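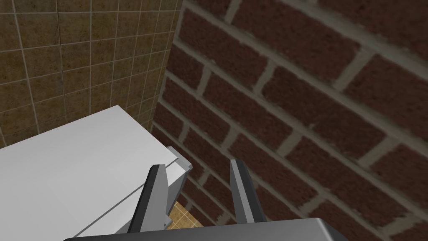
Teaching a Simulated Arm to Close a Lid: Final Project Report

Robot Learning Lab, spring term

1. What we set out to do

The assignment was to pick one household task, collect demonstrations of it in simulation, train a policy on them, and report how often the policy did the job. We picked closing a lid, on the theory that it was easy. Our backup was pouring, and we would like to thank our past selves for at least not choosing that.

The plan was to drive the arm by hand, record what the wrist camera saw along with the joint positions, and hand the lot to a network that would learn to copy us. A weakness of this plan is that the network would learn to copy us.

2. Setup

We used the Cutov simulator because it was already on the lab machines and the license had not run out. Rooms come from its scene generator, which picks wall, floor and furniture surfaces separately and has no taste. Brick next to speckled ochre tile is a fairly calm result by its standards. The variety is supposed to keep the policy from memorizing one kitchen, so we left it on and stopped complaining after the first week.

The arm has a plain two-finger gripper with flat tips. The camera rides on the wrist, so the fingers are in view at the bottom and the rest of the picture goes wherever the wrist goes. When the operator lines up badly, the recording contains a lot of wall. The training code has no opinion about wall. It will learn from wall as happily as from anything else.

We drove the arm with a gamepad. Recording, labeling and storage went through Biltent, a small tool written by last year's class and documented by no class so far.

3. Collecting the demonstrations

We recorded 1005 episodes over March and April. Each one starts with the gripper open and the arm in a random pose, and ends when the operator presses the stop button or remembers that there is one.

We settled on these rules before starting and followed them from the second week on:

Start moving within a few seconds of the episode beginning.
Approach with the fingers open.
Push the lid with the outside of a finger. Do not grab it.
If you bump the cabinet, keep going and mark the episode "contact."
If you get lost, mark it "lost" and do not try to look as if you meant it.

The last rule matters more than it sounds. Early on, an operator who ended up facing a corner would swing the wrist back slowly and finish the task, and the episode went in as a success. The first policy we trained on that data paused, turned to look at the wall, thought it over, and then went for the lid. It did this in nearly every trial. We had taught it to be lost first.

4. Cleaning

We watched everything again at double speed, which took longer than recording it. We threw out 63 episodes. Most were marked "lost," a few had the stop button pressed before anything happened, and one was a long, still recording made while the operator was at lunch. Wandering at the start of otherwise good episodes was trimmed off instead.

Light-colored cabinets were the hardest to label. With soft, even light and smooth pale surfaces, the seam between the lid and the body may be the only clue to where one ends and the other begins, and a finger can easily cover part of it. Two of us would sometimes look at the same moment and disagree about whether the lid had closed. We gave up on judging by eye and read the hinge angle from the simulator. It had been in the log files the whole time.

5. Training and results

We trained 3 policies: one on the raw episodes, one on the cleaned set, and one on the cleaned set with the starting poses rebalanced so that fewer of them were directly in front of the cabinet.

The raw policy was the wall-gazer described above. The cleaned policy went straight to the lid if it could see the lid, and otherwise drifted to the left, a habit we have traced to one operator's thumb. The rebalanced policy was the best of them. It recovered from most side-on starts and closed the lid more often than not, though it still pushed too low on tall cabinets and would then keep pushing with great patience.

6. What we would change

We would write the labeling rules before the first recording and have every operator label the same short batch before going further. We would also log hinge angle on the recording screen, and swap operators more often so that no single thumb gets a vote this large.

The cleaned episodes and the trimming script are in the Biltent folder on the lab drive, under "lid_final_2." Please do not use "lid_final."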